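Home | Features | Health | Community | Archive

The Long Road to a Hearing Test in Wakine

6 min read

By the time the sun is properly up over Wakine, the benches outside the clinic are already full. Mothers come with babies tied on their backs, grandfathers come in their good hats, and a fair number of children come only because their teacher told them to -- and because it gets them out of arithmetic for the morning. They are all waiting for the same thing, a simple hearing test, and for most of them it will be the first they have ever had.

The Vukero Hearing Project began in April with two audiologists, a borrowed van and a list of schools. Since then the team has tested 3,536 people in the villages between Wakine and Dondon, and more than 2,000 of them were children under twelve. That is a great many small ears to look into, and the staff will happily tell you that they have found beads, beans and once a very surprised beetle.

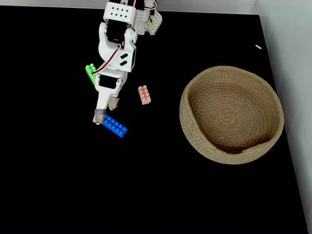
Much of the hearing loss they meet comes from plain old ear infections that were never treated. A child has a runny ear for a season, the family puts in warm oil as their own parents did, and by the time school starts the little one is sitting at the back and missing half the lesson. Teachers often take such a child for slow or stubborn. A course of drops and a follow-up visit can make all the difference if the trouble is caught early enough, and so the van keeps going back to the same villages, over the same dreadful road.

Those who need more than drops are sent on to the Başaran Clinic in Dondon, where hearing aids are fitted and, just as important, looked after. Batteries run down, molds stop fitting as children grow, and a hearing aid in a drawer helps no one. The bus ride takes six hours in the dry months and a good deal longer once the rains set in, and the project now pays the fare for one parent as well.

The next round of visits starts with the schools along the river, and the benches will be out early again.

Related stories
Glasses for the Weavers of Dondon
A Night Shift With the Wakine Midwives
Clean Water, One Well at a Time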